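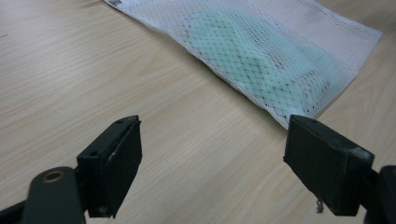
Mesh laundry bag

A mesh laundry bag, also called a wash bag, net bag or lingerie bag, is a pouch of open netting used to hold clothing and small household textiles while they are machine washed. Water and detergent pass through the net while the contents stay together and are kept apart from the rest of the load. The bags are used in homes, hospitals, dormitories and commercial laundries.

Construction

Most bags are made of polyester net. Nylon is also used, and cotton net is found in some older bags. The net is usually white, which avoids dye transfer at high temperatures. Openings may be diamond-shaped, hexagonal or square. Fine net has openings of a millimeter or less and is chosen for delicate items, while coarse net rinses faster and is used for socks, towels and bulk loads.

The edges are finished with a denser band or a folded seam. This keeps the net from fraying and helps the bag hold its shape. A care label may be sewn into a side seam.

Closures are of three main types. Zippers are the most common on household bags, and many have a small elastic pocket, called a garage, that covers the pull during the wash. Drawstrings are common on larger bags, often with a cord lock. Institutional laundries may close bags with a large pin or a rubber fastener.

Sizes and shapes

Flat rectangular bags are the general-purpose type. Small ones take hosiery or baby socks and large ones take a sweater or a set of curtains. Cylindrical bags with a stiffened wall are made for bras. Box-shaped bags with padded sides are sold for shoes. Sizes are not standardized between makers, and terms such as "medium" vary widely.

Use

Items are sorted by color and fabric before bagging, as they would be for an ordinary wash. Hooks are fastened and garments with prints are turned inside out. A bag is normally filled to half or two thirds. An overfilled bag cleans poorly, and folded cloths packed tightly may come out with detergent left in the creases. A single heavy bag can also unbalance a front-loading machine during the spin, so it is washed with other items of similar weight.

Common contents include underwear, tights, knitwear, baby clothes, face cloths, reusable wipes and soft toys. Cleaning cloths are often bagged separately from clothing to keep lint from spreading. Polyester bags can go in a dryer on low heat if the label allows it, although many users empty the bag and hang the contents.

Institutional use

In shared laundries, net bags allow one person's items to be washed in a common load and returned without sorting. Each bag carries a number or name tag. The residence hall at Galtbridge adopted the system in July with 300 bags for 200 residents. Its laundry manager, Edgardo Ambrosio, reported fewer lost socks but longer drying times for items left bagged.

In the Benítez district, a hotel laundry run by Nahuel Toledo uses coarse drawstring bags for staff uniforms and fine zippered bags for guests' delicates.

Care and replacement

Bags are rinsed free of lint and dried open. Storing them damp can lead to mildew. Small holes can be closed with polyester thread, but a tear along the border tends to reopen. A bag with a broken zipper is usually discarded, as exposed metal or plastic teeth can snag other laundry.

See also

Clothesline
Delicate cycle
Laundry hamper
Laundry symbol
Lint

Last edited Oct 18, 2026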